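Setting Up Prepaid Power for a Shared Workroom

Written by Nikola Petkov for Helow tenants. Checked by Sorin Dimitriou, 2020-10-04.

A prepaid meter cuts the supply when its balance reaches zero. The steps cover a single-phase meter with a card slot and one room on the circuit.

1. Write down the meter number and the current reading.
2. Load the card at the office. The first load should be 90 units.
3. Insert the card fully and wait for the new balance – removing it early can void the transfer.
4. Set the low-balance alarm to 2 units.
5. Add up the rated wattage of everything left on overnight. A constant load of 1,000 watts uses one unit per hour.

Laptops draw little next to heaters and kettles. Run cables where they can be unplugged without moving furniture.
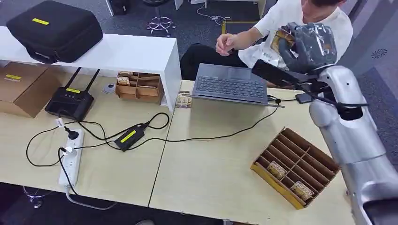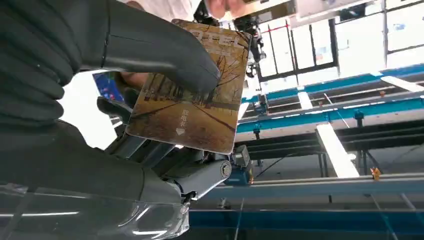
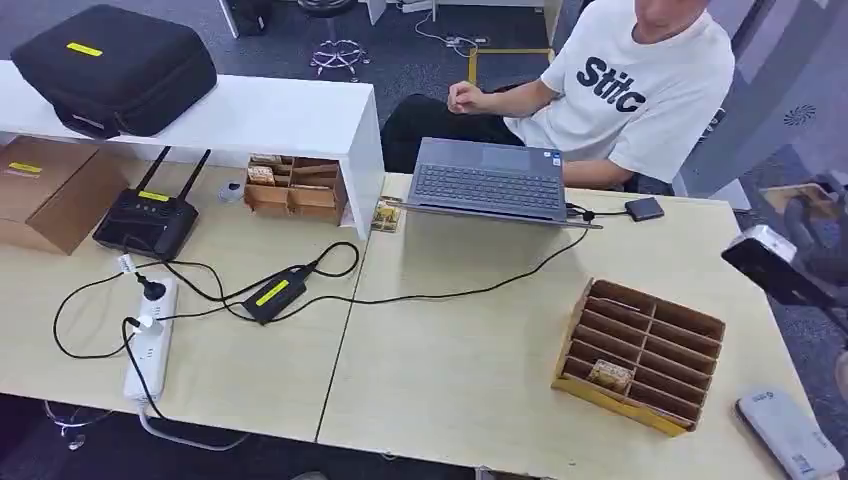
6. Read the meter at the same hour each day for a week. Our room used 82 units in the first week of August.
7. If the balance drops with everything unplugged, report the meter number and both readings. Do not open the cover.

Related pages
Reading a Toom submeter
Vultitz breaker labels
Jindum meter error codes

Contact the Helow office | Back to top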